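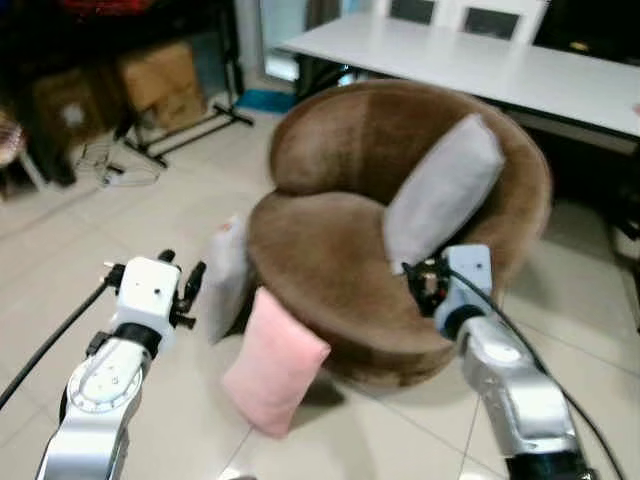
How to arrange cushions on a round armchair

A round armchair looks nice in a shop, but at home many people do not know where the cushions should go. The back is curved, the seat is deep, and a cushion placed in the middle slides down. I tried many ways with my own chair and now I follow these steps.

What you need: one tub chair, two or three cushions in calm colors, a soft clothes brush, and 20 minutes.

1. Take everything off the chair. Stand the cushions on the floor, leaning on the side of the chair, so you can see all the colors together. Gray and pale pink are very good with brown.

2. Brush the seat and the inside of the back. Plush fabric shows light and dark patches depending on which way the hairs lie. Brush in one direction only, from the back to the front. Do not use water.

3. Shake each cushion and push the corners out with your fingers. Look for the label and turn that side down.

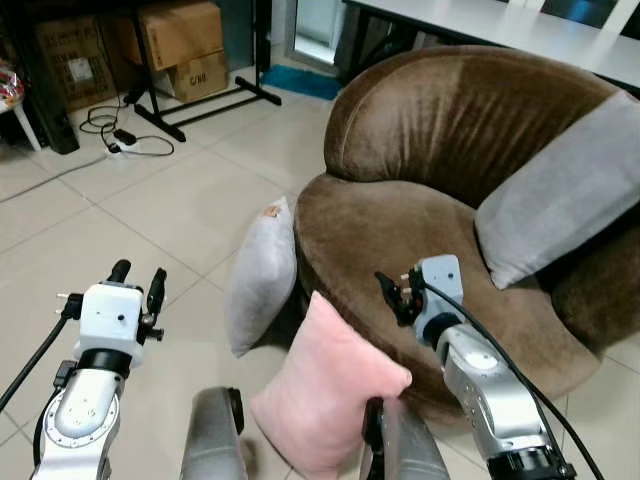
4. Start with the biggest cushion. Put it on one side of the back, not in the center, and let it lean at an angle with one corner down. The curve of the chair will hold it. My friend Divya Devadiga puts hers perfectly straight, and it falls over each time she sits.

5. Add the colored cushion next. It should cover a small part of the first one. If both have the same size, place the second a little lower.

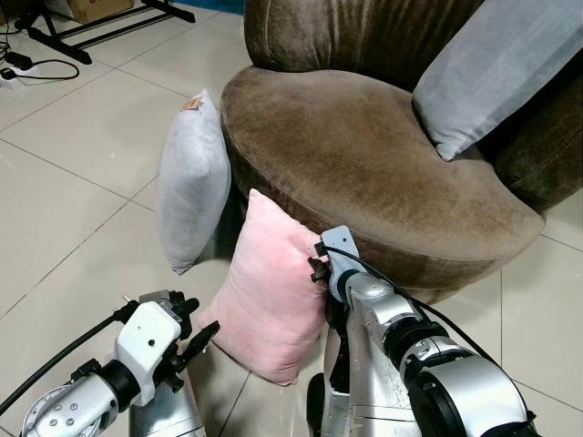
6. Sit down and check. Your back must touch the chair, and your feet must reach the floor. If you sit too far forward, remove one cushion. In my chair two is enough, and the third one goes to the sofa.

7. Walk to the door of the room and look from there. Small changes in the angle are easier to see from far away.

I repeat the brushing every 2 weeks. For the covers, read the washing label first and close the zipper before washing. Let them dry completely before you put the filling back.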